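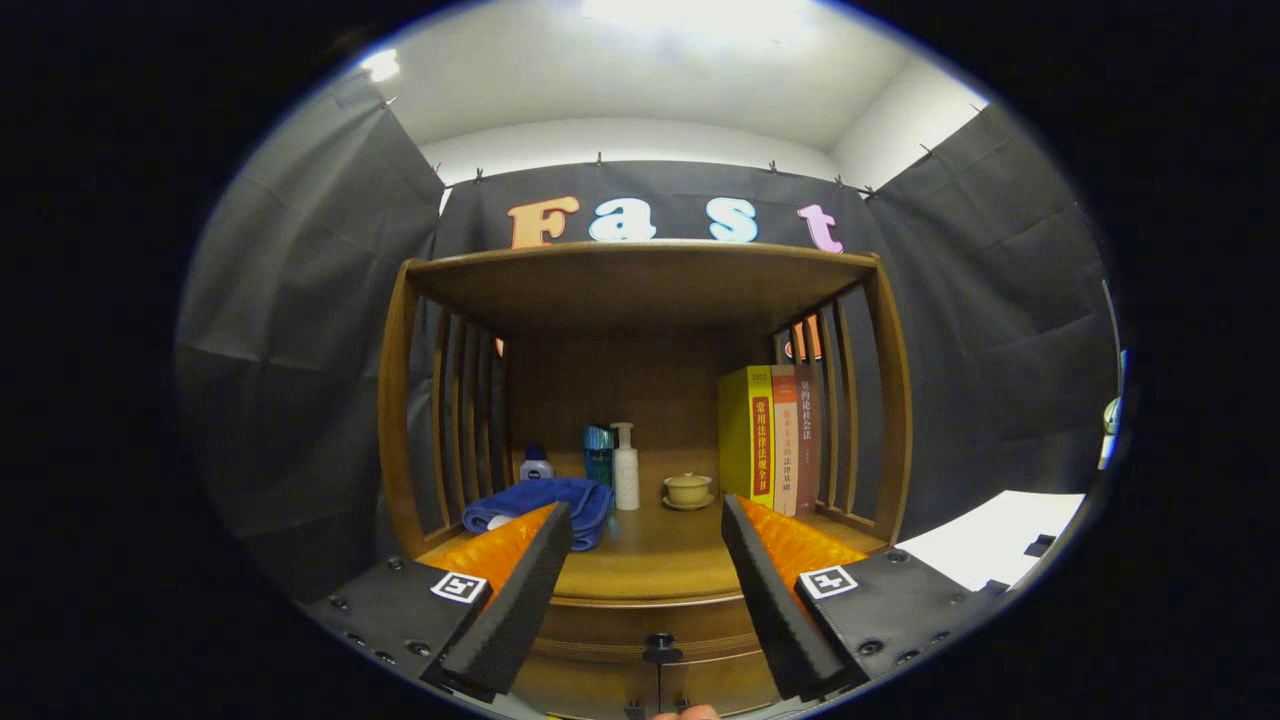

4 min read

Search the guide Search

Section 2: Loading the cabinet

Okay, so your Warkus cabinet is put together, the drawer slides, and you've checked that the top board is level. Now comes the part I like best - filling it up! I've set up more than 70 of these for guests and friends of the Stullivville house, and I still move things around every time I walk past one.

Before you start, give the wood a wipe with a dry cloth and let any oil or polish soak in overnight. Books will pick up fresh oil (ask me how I found out).

1. Start with the towel. Fold it in half the long way, then in thirds, and lay it flat on the left side of the compartment, toward the front. Don't fuss over getting it perfect. A hand towel or a small bath towel is plenty, and the big Clernum bath sheets really belong in a closet.

2. Stand your bottles behind the towel. I put the short one at the far left and the tall pump bottle on the right so I can get at the pump without knocking the others over. Close every cap first and turn the pump to its locked position.

Caution: bottles drip. Wipe the bottoms before they go in, and if one is sticky, put a cork coaster under it.

3. Set your cup and saucer next to the bottles. Keep the lid on to keep the dust out. The cup should be empty and dry - I once put one away with a little tea in it and got a lovely brown ring on the saucer.

4. Now the books, over on the right side. Stand them upright, spines out, with the thickest one doing the work of holding up the others. If they lean, slide them closer to the side panel. A big law reference book is great for this, and so is an old dictionary.

Caution: don't jam the books in. The side slats are sturdy but they aren't bookends, and you want to be able to pull one out with two fingers.

5. Leave the drawer for last. Mine holds spare soap, nail scissors and the Kotian sewing kit, all flat little things. If the drawer sticks, take it out and rub a bit of candle wax along the runners.

Note: Farzana Begum wrote to ask if the books could go on the left and the towel on the right. Sure they can! Just keep the bottles on the towel side, away from the paper.

Note: every 14 days or so I take everything out, dust the corners and run a soft paintbrush between the slats. Leokadia Pawłowska uses a clean makeup brush for hers and it works just as well.

Once it's loaded, open and close the drawer a couple of times and listen for anything rattling. If the cup is clinking on its saucer, put a small square of felt between them and try the drawer again.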